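Solska vs. Sendia gripper on a light arm, plastic dishes

Bench Forum > End Effectors > Comparisons

fourbarlinkage
26 Aug 2020

I've been going back and forth on which gripper to keep on our arm and would like some opinions before I send one of them back. The job is picking up round plastic bowls, cups and plates from a cloth-covered table and putting them down somewhere else on the same table. Mixed sizes, light, bright colors. The controller is Skelldale, stock firmware.

The candidates are the Solska two-finger and the Sendia parallel. I ran each through 20 picks with the same program. Solska dropped three, Sendia dropped one. The Solska closes faster and weighs less. The Sendia has the longer stroke, but it is slow enough that I notice it over a whole run.

The drops with the Solska were all on the wide bowls. The finger goes inside the rim, the outer finger comes in a little high, and the bowl tips and slides out. On the small cups it never missed.

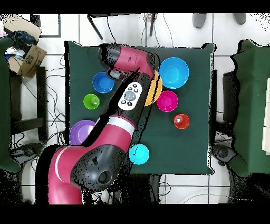
What grip force should I start with for thin plastic dishes?

Start at the lowest setting your gripper will hold without hunting, then raise it one step at a time until the rim stops slipping during a normal move. Thin rims flex, so if the bowl goes oval you have passed the useful range.

That is from the notes I keep for our own bench and it is how I set both of them. The Solska ended up two steps above minimum, the Sendia one step.

Anyone run both of these for longer than I have?

tee_nut
Reply 1

I ran the Solska for most of last year. The mechanism is fine. The stock pads are what lets you down. They are hard and they have no give on a curved rim. Put softer pads on it and rerun your wide bowls before you decide anything. I went from dropping plates every session to dropping one now and then.

What approach angle are you using? If you come in tilted on a rim, one finger always lands first.

fourbarlinkage
Reply 2

Straight down on the small stuff. For the wide bowls I was tilting 14 degrees to keep the wrist away from the neighbors. I can go back to vertical if I spread things out more.

Stock pads on both, yes.

millivolt_max
Reply 3

I'd keep the Sendia and stop there. Three drops against one is a real difference to me, and speed doesn't matter if you have to go pick a bowl up off the floor. Softer pads wear out. We changed ours at 2000 cycles and they were already shiny well before that.

tee_nut
Reply 4

Three against one over 20 picks is not a real difference. Run it again tomorrow and you might get the reverse. I wouldn't buy or return anything on that.

Pad wear depends on what you pick. Mine have over 4000 on them and they still hold plastic. If you were handling metal parts I'd believe your number.

millivolt_max
Reply 5

We were handling cast parts, so fair enough on the wear. I still think a longer stroke is worth having with mixed sizes. With the short one you need a different grasp for every diameter, and each of those is another thing to teach and another thing to get wrong.

overcast_bench
Reply 6

Has anyone looked at the camera side of this? A finger coming in high on one side sounds to me like a pose problem and maybe nothing to do with the gripper. Shiny plastic gives you bright spots inside the bowls, and on our setup those pull the fitted circle off center. We fixed more drops by moving a lamp than we did by changing hardware.

Second thing is the cloth. If it has folds near the corners, the table height you calibrated in the middle is wrong out there. Check whether your drops were near the edges.

fourbarlinkage
Reply 7

I hadn't logged position, only the dish and the result. I'll add it. There is glare in some of the bowls, so the lamp idea is worth trying.

The height is calibrated at one point in the middle. I do have a touch-off routine I can run at the corners, I just never did it for this test.

Adding one more for anyone who wants to see how close together I have things when I run the crowded layout. Clearance between the wrist and the next dish over is the part I worry about. 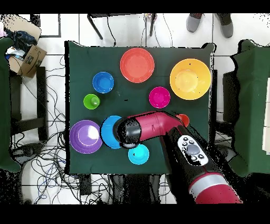 Crowded layout, gripper over the blue bowl with the purple one to its left.

tee_nut
Reply 8

With the purple one that close I understand the tilt. I'd still go vertical and change the order. Take the outside dishes first and leave the tight ones until there's room. It's a sorting rule in the program and costs you nothing.

If the task needs a fixed order, then rotate the gripper so the fingers open along the gap and keep it vertical.

arthur_cell_ops
Reply 9

Different suggestion. We use Arthur suction cups for flat dishes and it is the right tool for plates. A shallow plate has hardly any rim to pinch. Neither of your two grippers is going to be good at that one and you'll spend a lot of time on it.

millivolt_max
Reply 10

Suction on a deep bowl is a pain, though. You need to reach the bottom from above and the cup has to fit inside. And what do you do about the small cups? You end up with a tool changer, and then the weight argument for the Solska is gone anyway.

arthur_cell_ops
Reply 11

I said for plates. A small cup on a short stem goes into most bowls without trouble. I agree about the little drinking-cup sizes, I wouldn't use suction there.

No tool changer on ours. The suction is on a bracket next to the fingers and we turn the wrist to pick which one faces down. It does add length on one side, so in a layout that tight you would have to watch it.

fourbarlinkage
Reply 12

I don't have air at this bench, so suction is out for now. I'll keep the bracket idea in mind.

Plan from here:

Softer pads on the Solska, Sendia left stock for the first round and then the same pads on both.
Vertical approach everywhere, outside dishes first.
Touch-off at the corners before each run.
Log the position of every pick.
Lamp moved to the side.

I know that changes several things at once. I'd like a working setup first and I can take them back out one by one afterward.

overcast_bench
Reply 13

I would change the lamp by itself before touching the rest. It takes a few minutes and you'd know whether the detections move. After you swap pads and approach angle together you won't be able to tell what helped.

tee_nut
Reply 14

Agree with that one. Lamp first, then pads. And do more picks per gripper this time.

fourbarlinkage
Reply 15

OK, lamp first. The return window on the Sendia is still open, so there's time to do it in that order. I'll post the log in this thread when both grippers have been through it.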